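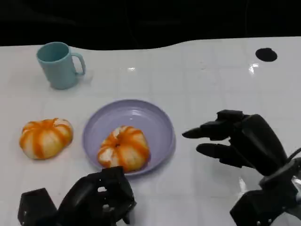

Figure 3. Head camera view from one demonstration of the fruit task. Both hands are near the plate; one mandarin is on the plate and one is on the table.

4.2 Collecting the demonstrations

All demonstrations were recorded by teleoperation with the Kokix interface. The operator wears a pair of gloves, and the finger motion is mapped to the two black hands of the robot. In total we collected 958 demonstrations for 16 tasks. The recording was finished in July, and no demonstration was added after the first training run.

The tasks in the fruit group use a mug, a plate and partly peeled mandarins (Figure 3). We chose mandarins with strips of peel left on them for two reasons. First, the surface is not uniform, so the policy can not rely on one single color to find the object. Second, the fruit is soft, and a grasp that is too strong damages it. The mug does not take part in every task of this group. When it is not needed, it stays on the table as a distractor, and its position is changed between demonstrations.

The white tabletop was kept for all tasks. It is glossy, and the lamps produce bright spots on it which move in the image when the head moves. In an early version of the Enex dataset we removed such images by a threshold on brightness. For the present work we keep them – the same reflections are present at test time, and a policy trained without them often reached toward the glare.

Each demonstration is stored with the head camera images, the joint positions of both arms and hands, and the commands sent by the operator. Images and joint positions are aligned by their time stamps before training. A demonstration is discarded if a hand leaves the workspace, if the fruit falls from the table, or if the operator stops the recording by himself. We discarded 17 demonstrations by these rules, and they are not part of the total given above.

The labels for the start and the end of each grasp were set by hand in the Eder annotation tool. The labels are used only for the evaluation in Section 5 and are not seen by the policy during training.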